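## 5. Folding and Storing the Cloths

This section applies to the flat cloths supplied with the Tulitz linen set and to replacement cloths ordered under part number 932. It does not apply to fitted covers. For washing and drying, see Section 4.

### 5.1 Before You Start

You need a flat surface larger than one fully opened cloth. Stone, tile, or sealed wood is suitable. A padded ironing table is too soft for the folding steps but can be used for pressing.

1. Clear the surface and wipe it with a dry cloth.
2. Check for crumbs, grit, and water drops. Grit caught inside a fold marks the fabric when cloths are stacked.
3. Confirm that the cloth is fully dry, including the hem. The hem is four layers thick at the corners and dries last.

**CAUTION:** Do not fold a damp cloth for storage. Red and orange cloths can transfer dye to lighter cloths in the same stack.

### 5.2 Folding to a Near Square

The near-square fold is the standard fold for drawer and shelf storage. Open the cloth completely before step 1, even if it came out of the dryer partly folded.

1. Lay the cloth flat with the care label facing up and the long side toward you.
2. Smooth the cloth from the center outward with the flat of the hand. Do not pull on the corners.
3. Bring the left edge over to meet the right edge. Align the corners first, then the edge between them.
4. Bring the far edge toward you to meet the near edge.
5. Press lightly along both folds. Work from the closed corner toward the open edges.
6. Check the outline. If one side is more than a hem's width longer than the other, open the last fold and repeat step 4.
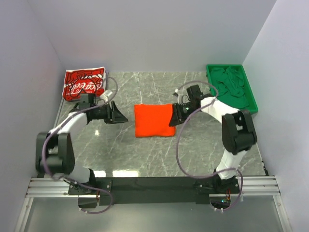

*Figure 5-1. Folded cloth near the center of a marble-patterned tabletop.*

Small irregularities in the outline are acceptable. A slight wave along one edge does not affect stacking and normally settles under the weight of the cloths above. Rounded corners are also acceptable. A corner that stands up from the surface should be refolded.

Note: Cloths from the Pemico range have a heavier hem. Press the folds twice, or the upper layer may slide when the cloth is lifted.

### 5.3 Moving a Folded Cloth

1. Take hold of the folded side, through all layers.
2. Support the opposite side from below before lifting.
3. Keep the cloth level while moving it.
4. Set the folded side down first, then lower the open edges.

A cloth held only by its top layer will open. If this happens, return it to the flat surface and start again from 5.2, step 1. Do not try to correct the fold in the air or on top of the stack.

### 5.4 Stacking

1. Place the first cloth with the folded side facing the front of the shelf.
2. Add further cloths in the same direction.
3. Stop at seven cloths per stack. Taller stacks lean, and the bottom cloths take a permanent crease.
4. Leave a finger's width between the stack and the shelf wall.

The Plorndale shelf insert is 400 mm wide. Measure one folded cloth before loading the insert, and do not compress the sides to make a second stack fit.

**CAUTION:** Keep stacks out of direct sunlight. Bright colors fade first along the exposed fold – the line remains visible after the cloth is opened.

### 5.5 Long-Term Storage

For storage longer than one season, refold each cloth along different lines. Fold in thirds in place of halves and return to the near-square fold when the cloths are back in use. Sealed plastic bags are not recommended. A cotton bag or an open box is suitable if the room is dry.

### 5.6 Troubleshooting

| Condition | Action |
|---|---|
| Edges do not meet | Open fully, smooth from the center, refold |
| Corner stands up | Press the hem, then refold |
| Cloth opens when lifted | Hold all layers and support from below |
| Stack leans | Remove the top cloths and alternate the folded sides |

Revision date: 29/03/2018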